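08/01/2021

**Gripper trials under way at Grukness, and I've got opinions**

Well, the new fingers have finally had a proper outing! If you've been following along since October you'll know we've been going back and forth over which pair to put on the wrist for the carton work, and this week we stopped arguing and ran them against each other.

Quick recap for anyone who's only just found the newsletter. We're trying to get an arm to fold flat cardboard blanks into finished boxes, tuck flaps and all, on a cloth-covered table, with a small camera looking out from the wrist. It sounds like a morning's work. I said as much to Silvia Vaněk when she handed me the job and she very kindly didn't laugh.

There are two sets in the running. The Gisler fingers are the ones we've had for ages, with soft pads, nice and forgiving, and everybody is used to them. The Trorkau set is the newcomer: carbon fibre, black, angular, a lot stiffer, held on with a screw each so you can swap a finger over without taking the whole hand to bits (I can do it in the time it takes the kettle to boil, and I'm slow). Chandrasekhar Acharya had been pushing for the stiff ones from the start. I was firmly in the soft camp.

We gave each set 143 goes at the same routine: find the blank, get a finger under one edge, lift, bend the first panel up, let go. Marlies Hofstetter kept the tally and wouldn't let either of us near the sheet. The Gisler pair dropped or missed the edge 28 times. The Trorkau pair did it 14 times. So that's half, and I've had to buy Chandrasekhar a rather large slice of cake.

It isn't all one way, mind you. The soft pads are still much kinder on the curved tuck flaps. The stiff fingers tend to crease them when they come in at a steep angle, and a creased flap won't go into its slot without a fight. Where the stiff ones win is the very first bit, sliding under card that's lying dead flat. A soft pad squashes and rides up over the top, whereas the carbon tip just goes in. You can hear the difference, there's a little scrape and then up it comes.

Then there's the camera, and this is the part I'd have got wrong if I'd been left to myself. I'd assumed we wanted to see as much of the fingers as possible. Urs Eberhard tilted the wrist camera up a touch so that only the tips show along the bottom of the view, and the rest is table and whatever lies past it. I grumbled, because half the picture is then floor and back wall, and who needs that? But the Kistano controller seems to like it. It has far more to hang on to when the wrist is moving, and the approach came out noticeably smoother on the runs we did that way. We ran both tilts with both sets of fingers, so I'm fairly happy it isn't just down to the carbon pair.

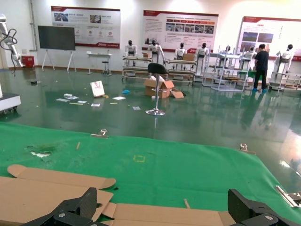

Speed is still a sore point. Kistano's default settings had the fingers closing far too gently for the stiff pair, so we put the pause before lifting up to 700 milliseconds and that calmed things down a lot. Hermine Hämmerli thinks we can bring it back down once the closing force is sorted out, and she's got a list of settings to work through that is frankly longer than I'd like. I've promised to sit with her for the first few and then she's on her own!

The cloth is the other thing. We like green because the tan card shows up so well against it, but it has to be clipped tight along the edge or it bunches up in front of the fingers, and stiff tips are harder on it than pads are. If anyone has a favourite hard-wearing cloth that isn't shiny, please do write in. I've tried a rubber mat at home with a cereal box and a pair of kitchen tongs, and the box stuck to it like glue, so not that.

Next up we're going to try a mixed pair, one stiff finger to get under the edge and one soft one to hold the flap down. Marlies reckons it'll be the worst of both. Urs wants to shave the corners off the Trorkau tips first and see whether that cures the creasing, which would be the cheaper answer by a long way. We'll probably end up doing both, starting with Urs's version as he's already got the file out.

If you'd like a copy of the tally sheet, just ask Marlies. She's put it on the shared drive with the settings for every run, including the ones where I'd forgotten to tighten the left finger.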